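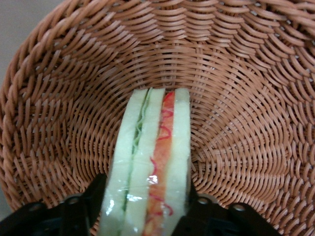 Drimstead Pluline storage basket, large: long-term review

The Pluline is the largest of the round baskets in the Drimstead range and the only one sold without a liner. I bought two of them in October, one for bed linen and one for the hall, where it takes shoes, dog leads and whatever else gets dropped by the door. Both have been in daily use since, and the notes below cover size, load, cleaning and wear.

Dimensions and weight

Drimstead gives the outside diameter as 502 mm. I measured 502 mm across one axis of the first basket and slightly less across the other, so it is not a true circle. The second was closer. Neither will matter unless you intend to push the basket into an alcove of the same width, in which case allow a finger's clearance on each side.

Empty weight on my kitchen scales was 1,190 g. This is light for the volume. The hall basket slides on a tiled floor when a boot is thrown into it, and four stick-on felt pads did nothing to stop this. Rubber pads did.

Load

Drimstead quotes a limit of 12 kg. I loaded the linen basket to that figure with bagged sand and left it for a week on a flat floor. The floor of the basket kept its shape. The wall bowed outwards a little at mid-height and went back within a day of unloading.

Lifting is a different matter. There are no handles, only the rim, and at 12 kg the rim flexes enough to be uncomfortable. I would treat half of the stated limit as the most you would want to carry up a flight of stairs.

Cleaning

Grit is the main problem in the hall. It works its way into the weave and stays there through any amount of shaking. A vacuum cleaner with the brush attachment removes most of it. The care leaflet says a damp cloth only, which is adequate for dust and poor for dried mud. I rinsed the hall basket outdoors with a hose and stood it upside down overnight. It took no harm, but this goes against the leaflet and I would not expect a refund if it went wrong.

Wear

After several months the linen basket is as it was when it arrived. The hall basket has one strand end that has lifted on the inside. It snagged a woollen glove before I noticed it. I trimmed it with nail scissors and it has not moved again. My neighbour Araceli Sepúlveda has the same model in a south-facing porch and reports some fading on the window side.

Compared with the Lozano

The obvious alternative is the Lozano drum basket, which is heavier, has two proper handles and costs almost twice as much. Remedios Urquijo reviewed it on this site last year and I have borrowed her sample. It is the better basket to carry and stays put on tile. It is also taller, at 702 mm, and small items at the bottom are awkward to reach. For a hall I prefer the Pluline. For laundry that has to travel between floors, buy the Lozano.

Availability

Mine came from the Plevedham branch. Delivery is charged per basket even when two are ordered together – they do nest, so collect them if you can.

Rating: four out of five for static storage, two out of five for carrying.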